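Grudance Robotics Club Forum > Student Projects > Sorting project, how do we teach it the foil?

plernmom88
Hi everybody! I help out with the Plernwood team (my daughter talked me into it in September and now I'm there more than she is) and I could use some advice. The kids want the arm to pick up odd bits of trash and drop each one in a bin. Paper is going pretty well, 80 good picks in their last batch of tries. Foil is making them crazy. The fingers slide off, or the packet gets shoved across the table and somebody has to put it back and start over. Any ideas are welcome, and please be gentle, I'm a retired piano teacher! 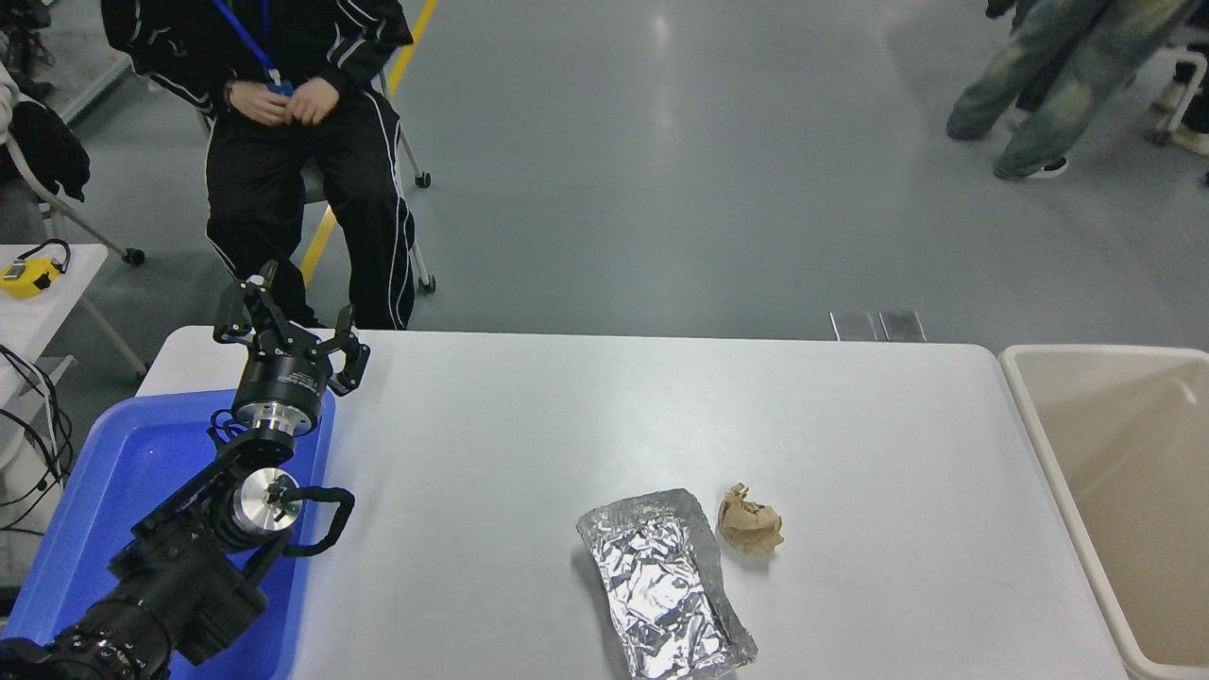 Our rule at Plernwood is that the kids set up every try themselves, and the grown-ups keep quiet unless something is about to get broken. They picked the two objects too, after a long and pretty loud discussion over snacks. The foil packet lies flat near the front edge with the balled-up brown paper just past its corner, and I do wonder if they're too close together. One of the boys says close together is the whole point, and he may be right, but I'd love to hear from people who have been through this.

gearsandjam
Welcome! What a fun project. I'd move them apart for now. Three fingers coming down over a flat packet need room to spread, and that paper ball is right where one of them might want to go. Get 20 clean foil picks with nothing next to it, then bring the paper back.

skeram_coach
I'm going to disagree, in a friendly way. We did it like that at Skeramwood, everything nicely spaced out, and our kids had to redo most of it a month before the Asadi Cup. Crowded from day one, I say. I'd worry more about the shine. All those wrinkles throw bright streaks, and if your team is using a camera to find the edges it'll see edges all over the place.

gearsandjam
Fair point on the shine, but I still think beginners need an easy win first!

plernmom88
Oh, the shine, we hadn't thought of that at all. They'll try dimming the lights at 4:30 tomorrow and I'll report back.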